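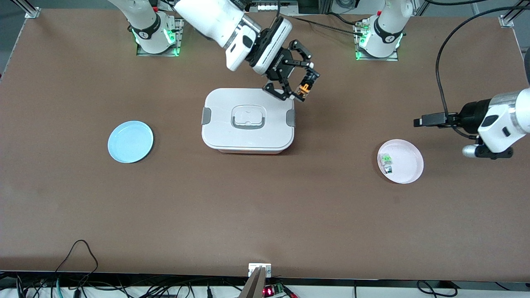

Week 6: Breathing, counting rests and other things you thought you could already do

Handout for the Clendari Community Winds theory and practice course. Bring it along next week as well, with your pencil. Pens are for people who never change their minds about a breath mark.

Before the session

Read sections 1 to 3. Section 4 can wait until you've had a go at the exercises. If you missed week 5, the notes on tonguing still apply and I won't be repeating them, mainly out of self-respect.

1. Where the air goes

Most players in this course breathe perfectly well until someone hands them an instrument. Then the shoulders go up, the neck goes stiff and we get a small gasp of the kind you'd make on finding a spider in your shoe.

A low breath feels like the belt getting tighter. The ribs move sideways and the shoulders stay out of it. If you can't tell what yours are doing, lie on the floor with a book on your stomach and breathe so that the book rises. Any book will do. The old Paltari tutor is a good weight and this is the best use I've found for it.

Oboists have the opposite trouble from everyone else. They don't run out of air, they fill up with stale air they can't get rid of. If you play the oboe, mark two kinds of breath in your part: one for out, one for in. Flutes, you're losing half of yours across the top of the hole, so plan for more stops than you'd like.

2. Where to breathe

The bar line is a handy thing for the composer and the printer. It's rarely a good place to breathe. Sing the phrase first, away from the instrument, and notice where you'd take a breath if you were speaking it. Mark that spot. Then look for a second spot, in brackets, for the night when your nerves have eaten the first half of your air.

Some rules of thumb:

After a long note is usually safe. Shorten the long note to make room and leave the next note where it is. Late entries are how we ended up a full bar apart in the Flira march.

Before a pick-up is better than after it.

In the middle of a slur is a last resort. If you have to, do it quietly and keep a straight face.

When two of you share a part, breathe in different places. This is called staggered breathing and it needs about one minute of talking before rehearsal. Please have that minute.

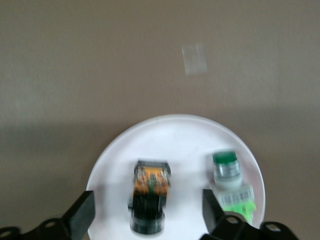
The same goes for the low brass, who tend to believe that a whole section breathing together is a sign of friendship. From the back of the hall it sounds like a hole. Tubas get a bit of leeway here, as the instrument takes air at the rate of a bathtub, but the rest of you can sort out an order.

3. Counting rests

Now the dull part. The second clarinets in the Yao suite have a rest of 21 bars, followed by one quiet note, followed by another rest. That one note matters. It fills in the chord, and without it the flutes sound flat, which they resent.

Ways of counting that work:

Say the bar number in place of the first beat. One-two-three-four, two-two-three-four, three-two-three-four and so on. You'll feel silly. Do it in your head and you'll only look silly.

Use your fingers on your knee, one for each bar, and start again at the thumb.

Write cues into your part. "Horns start" or "big cymbal" is plenty. Listen to a recording with the part in front of you and write down what you hear just before you come in. Pick something loud enough that you'll notice it on the night.

Ways of counting that don't work:

Watching your neighbour, who is watching you.

Waiting until it feels about right.

Trusting the conductor to bring you in. The conductor has other things on, and may be lost.

If you do lose your place, stop counting. Guessing makes it worse. Look for the next rehearsal letter, listen for whoever has the tune and join in softly when you're sure. A missing note gets forgiven. A loud wrong one gets talked about in the car park.

4. Slow practice, with a metronome

The fast run in the second movement is marked at 156 to the crotchet. (Crotchet is a quarter note, for those who learned from the other sort of book.) Please don't start there. I can hear when you've started there.

Set the metronome to half the marked speed and play the run 2 times without a slip. Move up a few clicks. Play it again. When it falls apart, drop back to the last speed that held and stop for the day. What you play last tends to be what your fingers remember, so finish on a clean one, even if it's embarrassingly slow.

If one corner keeps catching, change the rhythm. Play it long-short, long-short, then short-long. Then put a pause on a different note each time. It's tedious, and it works better than playing the whole page from the top with more feeling.

Record yourself once this week. A phone on the music stand is fine. Listen back the next day when you've calmed down, and write down one thing to fix. One. People come in with a list as long as their arm and practise none of it.

5. Exercises for next week

a) Breathe in over four slow beats and out over eight on a hiss. Keep the hiss the same strength all the way. Add two beats to the out-breath each day, and stop if you feel giddy.

b) Mark all the breaths in the first page of the Flira march, with a bracketed spare for each phrase. Swap parts with someone on the same line and argue about it.

c) Sit through the whole second clarinet part of the Yao suite with a recording, counting the rests and playing nothing but the single note. Everyone does this one, including trumpets. It will be a new experience for the trumpets.

d) Take the fast run up from half speed. Write your top clean speed in pencil at the head of the page. It doesn't need to be a flattering number.
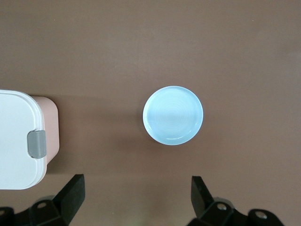 Light-blue dish on a brown tabletop.

Course notes

The library now holds nearly 1,319 parts and they're filed by title, so please put them back by title. "The march one" isn't a title.

Pencil marks can stay in the parts when you return them in March. Rub out the rude ones.

Next week: tuning, and why it's the other section's fault. Read the two pages on overtones beforehand and bring a tuner if you own one.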